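Why the stripes stopped matching: a conversation about yarn, dye and tension

Cleten, a knitwear finishing and repair workshop in Flesby, takes in garments from small makers and from private customers. We spoke to its head of finishing, who asked to be identified by job title only, on the subject of striped knits: how they are constructed, why they distort, and what can be done at home before a garment needs professional attention.

The first subject was terminology. Most people call any horizontal band a stripe, but the trade separates a stripe made by changing yarn at the end of a row from one printed or dyed on afterwards.
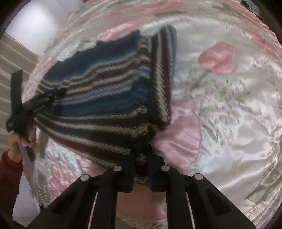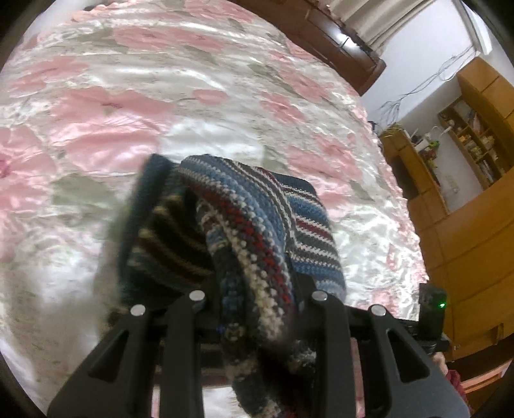
A striped knit, in both pictures.

"With a true knitted stripe, every colour change is a possible weak point," the head of finishing said. "You have a tail of yarn at the side seam for each one unless the maker has carried the yarn up the edge. Carried yarn is neater but it shortens the seam if the tension is wrong. I would say half the side seams we are asked to correct have that fault."

The test is simple. The garment is laid flat, seams at the sides, and the seam length is compared with a line measured down the middle of the front. On a straight-sided jumper the two should agree to within a few millimetres. Where the seam is shorter, the hem rises at the sides and the lowest stripe appears to sag in the middle.

Correction depends on how the yarn was carried. If the float runs loosely behind the edge stitch it can be snipped, eased and joined again with a short length of matching yarn. If it has been twisted in on every row, the workshop will usually block the garment first and accept whatever length can be recovered.

Blocking was the part of the interview that took longest. Cleten wets the garment fully, removes water by rolling it in a towel, and pins it to a board marked in a grid. The board in use is an old one made by Warkora, a local joinery, and its lines are repainted each October.

"People pin the corners and then pull the sides to meet them," the head of finishing said. "Do it the other way. Pin the centre of the hem, then the centre of the neck, then work outwards. Stripes tell you straight away if you have gone wrong – a plain jumper will hide it."

Temperature was discussed only briefly. The workshop washes wool at no more than 40 degrees and generally a good deal lower. Cotton tolerates more heat but grows in length under its own weight when wet, so it should be lifted with both hands and never hung by the shoulders.

We asked about colour bleeding, which customers fear most with dark and light bands side by side. The workshop tests each dark colour separately: a damp white cloth is pressed on the inside of the hem and left for 40 minutes. Any mark on the cloth means cold water only, with the garment kept moving, and no soaking at all.

"Soaking is where it goes wrong. The loose dye sits in the water and the pale yarn takes it up. A quick wash does less harm than a long gentle one."

Each job is entered in a ledger. Job 1707, a cotton pullover bought from a shop called Tello, was mentioned as a typical case of spiralling, where the stripes climb across the body and the side seams drift towards the front. The cause is excess twist in the yarn. Single-ply yarns are the worst for it, and plied yarns largely cancel the effect.

"You can block it straight and it will be straight until it is washed again. We tell the customer that before we take the job. With that one we blocked it 3 times over a year, at the owner's request, and the angle was the same each time it came back."

Steam was covered last. The iron is held clear of the surface and the fabric is left alone until it is cool. Ribbing is not steamed at all. Acrylic is treated with more caution than wool, as too much heat removes its spring permanently, and a steamed acrylic cuff cannot be brought back by washing.

For storage, the advice was to fold along a stripe, with the sleeves laid across the back, and to refold along a different line when the garment is next taken out.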